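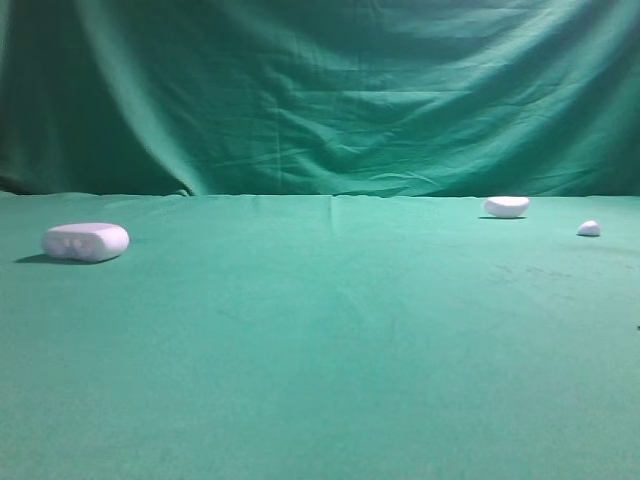

**Skaselell adds teal-green table cloth and backdrop to its Whitcombe range**

25 February 2023 – Skaselell, the supplier of backdrop and covering textiles, today announced a teal-green set for small studios, workshops and teaching rooms. The set consists of a table cloth and a separate hanging cloth, and will be sold under the Whitcombe name from April.

The table cloth is woven finely and is intended to lie flat without clips at the front edge. The hanging cloth is supplied folded and will show creases when first put up. Users who need a smooth background should steam it from the reverse side. For general use the creases may be left in.

"Most of our customers cover a table first and think about the wall afterwards," said Ludivine Mallet, product manager at Skaselell. "We wanted the two pieces to be ordered under one code and stored in one bag."

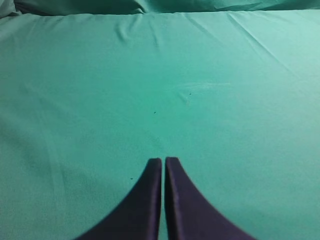

*The teal-green cloth on the work surface, with gathered fabric along the back.*

Surplus length can be gathered at the rear of the table – it should not be trimmed, as the hem is sewn in one pass. Both cloths may be washed at up to 62 degrees.

The set costs £70 and a replacement table cloth £22. Orders are handled by Ridomia, which holds 546 sets for the first delivery. Existing Whitcombe bags fit the new cloths.

**Press contact:** Lech Olszewski, Skaselell press desk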